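Murix Albums web beta: uploads marked complete, originals not kept
Support forum > Beta > Storage and sharing
Status: Open (was "Resolved by design")
Opened Wed 8 April

Setup

Murix Albums public beta, free account, reached through the browser. Desktop PC on a wired connection. Same results in two different browsers, one of them a clean install with no extensions. I mention the clean install early because the first reply I had from support asked me to disable my extensions.

What the product claims

The sign-up page says Murix Albums stores "your originals, untouched". The help page says the same thing with an extra adjective. I joined the beta because I wanted somewhere to keep full-size stills that I could also show to other people without sending them a zip file. If the originals aren't untouched, I don't have much use for the rest of it.

What happens

I uploaded an album called Gromham, 121 files, all PNG. The progress bar ran to the end and the page told me every file was complete. I then downloaded the album as an archive and unpacked it next to the folder I had started from.

76 of the files came back as JPEG, with the same names and a .jpg ending stuck on after the .png. The others came back as PNG and matched byte for byte. There was no message at any stage to say that anything had been converted, and the web page still lists all of them as "Original". 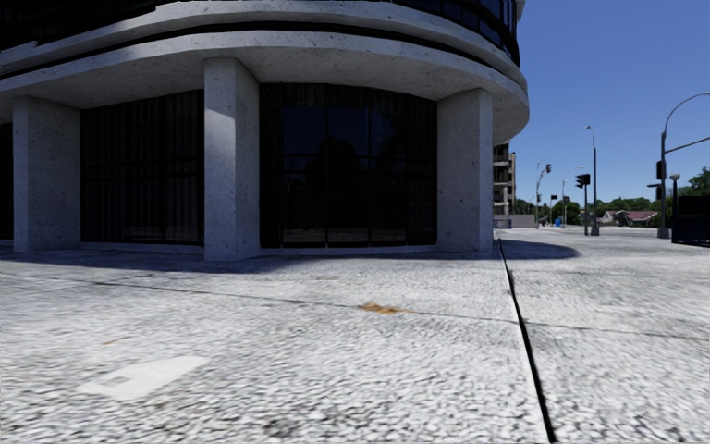 Support's first theory was that the conversion does no visible harm. I don't accept that it matters whether I can see it, when the word on the sign-up page is "untouched", but I looked anyway. Flat areas such as sky are fine. Rough material is where it goes wrong: the speckle on the concrete canopy and columns in the still above is the sort of fine grain that turns to mush when a JPEG is saved at a mean setting, and in my returned copies from this album it had done so. I compared them at full size, side by side, on the same monitor. Anyone who wants to tell me it's my monitor can read the byte counts instead.

Steps to reproduce

1. Make a new album. The name doesn't matter, I tried several.

2. Drag in a folder of PNG files, large and small mixed. A handful is not enough. With a handful I've never seen it fail.

3. Wait for the green tick on the album.

4. Leave the page open and do nothing for a few minutes. I can't prove this step is needed, but the one time I downloaded straight away I got all my PNGs back, and every time I waited I didn't.

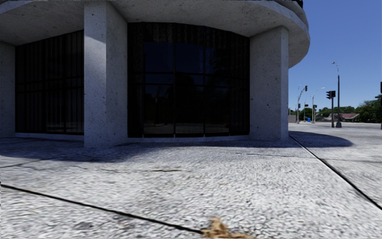 5. Choose Download album, then "Originals". Don't pick "Web size", which converts everything and says so.

6. Unpack and sort by file type.

Things I've been asked to try, with results

Clear the browser cache. Done, no change. I'd have been surprised if the cache in my browser could rewrite a file on your server.

Log out and in again. Done, no change.

Use the desktop uploader in place of the web page. Done. This one did make a difference, though not a helpful one: the uploader stopped at file 76, waited, and started again from the beginning with a second album called Gromham (1). Both albums are still there. Deleting the second one gives me "Something went wrong" and a picture of a cloud with a face on it.

Rename the files without spaces. There were no spaces.

Check that I have enough room. I'm told the beta gives each account 400 albums' worth of something, but the storage meter shows a percentage and no total, so I can't check. It read nine per cent before the upload and nine per cent afterwards. Either the album takes up no room or the meter isn't connected to anything.

Try a different kind of image. Fair enough, so I did. An album of ordinary JPEGs from a camera came back intact. An album of TIFFs was refused at the door with a clear message. I have no complaint about the TIFFs, it's the only part of the system that has told me the truth first time.

Reply from Murix support, second response

Thank you for your detailed report! We've looked into this and found that Murix Albums optimises certain images to give you the fastest possible viewing experience. Your originals remain safe. We're marking this as Resolved by design, but feel free to reply if you have further questions.

My reply

I do have further questions.

If the originals remain safe, where are they? The button labelled "Originals" gives me something else. There is no other button. If they are on a disk somewhere that I can't reach, then for my purposes they aren't stored, they're confiscated.

"Certain images" needs a rule. I've tried to find it from the outside and this is as far as I got. It isn't width or height. It isn't file name. It might be file size, because the smallest files were always left alone, but there are larger ones left alone too, so size can't be the whole story. It might be a queue that works through the album after upload and gives up part of the way along, which would fit step 4. I would sooner be told than carry on guessing.

I'd also like to know why this was closed as by design when the help page says the opposite. One of the two has to change.

Reply from Murix support, third response

Hi again! This has been passed to our Vallejo team, who look after the storage side of the beta. They've asked whether you could make an album public so they can have a look, and whether you could set the log level to Verbose and attach the result.

My reply

Album made public. It's the one called Gromham, not Gromham (1).

Verbose log attached. It isn't very. There is a line for each file at upload, all of them ending "ok", then a gap, then a run of lines reading "deriv pass, replace=true". I'm not one of your programmers, but I'd expect a service that keeps originals to have that set to false. The number of those lines matches the number of converted files exactly, which I take as a strong hint and not as proof.

For what it's worth, the slideshow view works well and the captions stay put now, which they didn't in the first week of the beta. I'm not here to run the whole thing down. I would just like the storage to store.

Reply from another user

Same here with Cokemton, which is the name of my test album and also the town I live in. Mine has 150 files and the log gives "replace=true" on fewer than half of them. I got round it by turning off "Quick previews" in album settings before uploading. Might be luck.

My reply

Thank you, that's more use than anything I've had so far. I turned off Quick previews, made a fresh album, uploaded the same folder, and waited longer than I had before. Everything came back as PNG and the byte counts matched. Then I turned Quick previews on again for that same album and downloaded it a second time. JPEGs.

So the setting does it, and it does it after the fact as well. That second part worries me more than the first. Anyone who switches it on in an old album to make the pages load faster may be replacing files they uploaded months ago and have since deleted at home.

I've turned it off again. The JPEGs did not turn back.

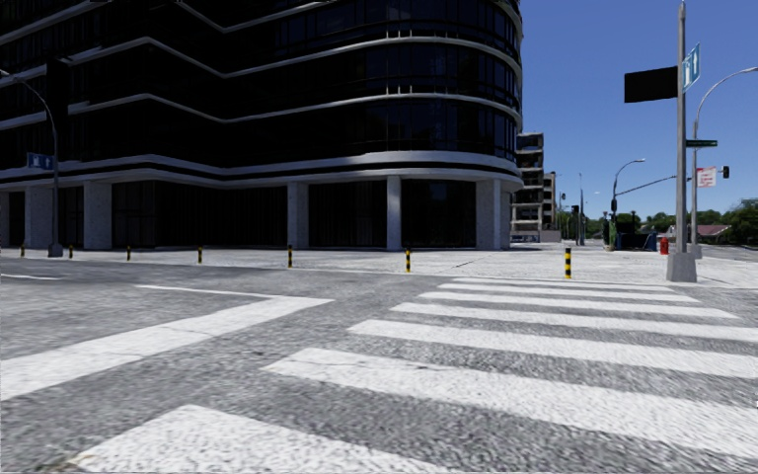

Workaround, for anybody who lands on this page

Go to Album settings, then Display, and untick Quick previews before you upload anything. It's ticked by default on every new album, and the account-wide setting of the same name doesn't override it. I tried.

Don't touch the setting on an album that already has files in it.

Keep your own copies somewhere else. I'd give that advice for any free beta, but I'd underline it for this one.

If you've already been caught, I know of no way to get the PNGs back. Support has not said there is one, and has not said there isn't.

Reply from Murix support, fourth response

Thanks so much for your patience. The team has confirmed unexpected behaviour with Quick previews on PNG files and a fix is planned for the June update. We've changed the status of this ticket back to Open.

My reply

Noted, and thank you for reopening it. Three things before I go quiet.

Will the fix restore files that have already been replaced, or only stop it happening again? The wording above fits either.

Can the box be unticked by default until then? That looks like a small change next to whatever is planned for June, and people are still signing up.

The help page still says "untouched". I checked it again before posting this.

I'll leave the Gromham album public for the time being so the Vallejo team can get at it. Gromham (1) is still there as well, and still can't be deleted, and I've opened a separate ticket for that.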